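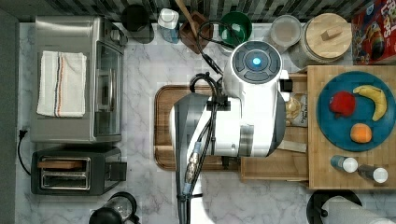
Trellmont has run the canteen at the Marciniak furniture works in Mistesholm since before the plant had its second hall. On an ordinary day it feeds 80 people. The kitchen is small, and until September the morning shift there began with two hours at the cutting boards.

Now an arm does part of that work. It was supplied by Vilik, a firm that had previously sold mainly to packing plants, and the kitchen staff spent most of the month practicing with it before a single meal depended on it. They started with toy fruit and a plate, moving one piece at a time. Real apples came later, and bread after that.

No jobs were cut. Trellmont put this in writing before the contract was signed, and the union asked for it again afterward. What changed was the order of the day. The first cook used to come in at five to start the trays. She now comes in at six and loses the early-hours supplement, a point still being argued over. The afternoon helper has learned to reset the arm and clear its faults, and is paid a little more for it.

Opinions in the kitchen are mixed. The arm is steady but slow, and it wants things left where it expects them. A plate put down at the wrong end of the counter means a stop. One cook says she has become tidier at work and resents it. Another likes having her wrists back.

By the last week of the trial the arm had made 1,981 transfers, counting practice. The staff stepped in often during the first 10 days and less after that. The trial runs until the winter shutdown, when Trellmont will decide whether to order a second arm for the dish room. The cooks have asked for a new dishwasher first.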